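Warkura Butcher-Block Work Table, 160 cm
by Indurent

Home > Tables and Benches > Work Tables > Warkura 160

Availability: in stock
Delivery: in two parcels (top and base)

The Warkura is our most simple work table. It has a solid wood top in light color, a steel base and nothing else. There is no drawer, no shelf and no lip on the edge, so you can stand or sit at all four sides. Our customers use it for sewing, for sorting, for packing small goods and for many kinds of bench work where a soft and warm surface is better than metal.

The top is made from long planks glued side by side in the butcher-block way. The planks run along the length of the table. We choose blond wood with quiet grain, so small parts, threads and pins are easy to find on it. Please understand that each top is a little different. Darker grain lines are natural and we do not accept them as a reason for return.

The front edge is straight and has thickness enough for clamps. Many of our customers fix a lamp, a vise or other equipment at the edge, and for this reason we do not put a metal frame directly under it. The free space below the edge is 7 cm deep on all sides. If your clamp has a small metal foot, put a pad between the foot and the wood, because blond wood shows pressure marks very soon.

For soft goods the surface is especially pleasant. Fabric lies calmly on it and does not slide away like on glass or laminate. A pouch, a cloth or a folded bag can be filled, turned and closed directly on the wood. We sand the top to a fine finish before oiling, and we check the surface by hand for fibers that could catch a thread.

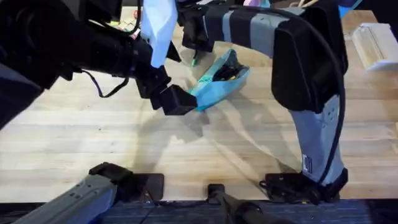

The oil is colorless. It is applied two times in our workshop, and it needs a third time at your place after the first weeks of use. A small bottle is in the parcel with the base. Put a thin layer with a cotton cloth, wait, and wipe off all what remains. After this, once in a year is sufficient for normal work. If you use the table every day for many hours, you should repeat it more often, mostly in the middle part where the hands are.

Base

The Warkura base has four legs and one long crossbar at the back. It is painted in matte gray. The feet can be turned to adjust the height a little, and they have felt and rubber inserts, both included. For carpet we recommend the rubber. On a thick carpet the table needs some days to sit, so please check the level again afterwards and turn the feet if necessary.

The table can carry up to 60 kg when the load is spread over the top. Do not put the whole weight on one corner.

Specifications

Length: 160 cm
Top: solid wood, butcher-block, oiled
Base: steel, matte gray paint
Clamp clearance under the edge: 7 cm
Maximum load: 60 kg, spread
Assembly: 2 persons
Tools: hex key included
Guarantee: 2 years on top and base

What is in the parcels

Parcel one contains the top, wrapped in paper and with protected corners. Parcel two contains the legs, crossbar, screws, hex key, foot inserts and oil. Please open the top first and let it rest flat in the room for one night before you mount it. Do not leave it standing against a radiator.

Cleaning

Use a damp cloth and dry immediately. No bleach and no kitchen spray. Ink and machine oil go into the wood and will stay there if you do not sand. For a small stain, use fine sandpaper in the direction of the planks, then oil the place again. The guarantee remains valid after sanding.

Goes together with

Grorilik stool, adjustable, gray seat
Owen tray set for small parts
Indurent edge pads, for clamps

Customer questions

Can I order only the top?
Yes. Choose "top only" in the menu. The holes for the base are already made, tell us in the comment field if you do not want them.

Is it possible to put two tables together?
Yes, long side or short side. The height is the same if the feet are adjusted well. We do not sell a connector.

Can I cut food on it?
We do not recommend it. The oil is harmless when dry, but the table is made as a work table and it is too big to wash correctly.

My top has a slight bend after delivery, what should I do?
Lay it flat with the bend up and wait a few days in a dry room. In most cases it goes back. If it does not, send us a photo with a ruler on the wood.

For other questions write to Rhydian Sayce, customer service. He answers in English and usually on the same day.

Page updated 1 May 2021. The Warkura with dark oil will be available again in June.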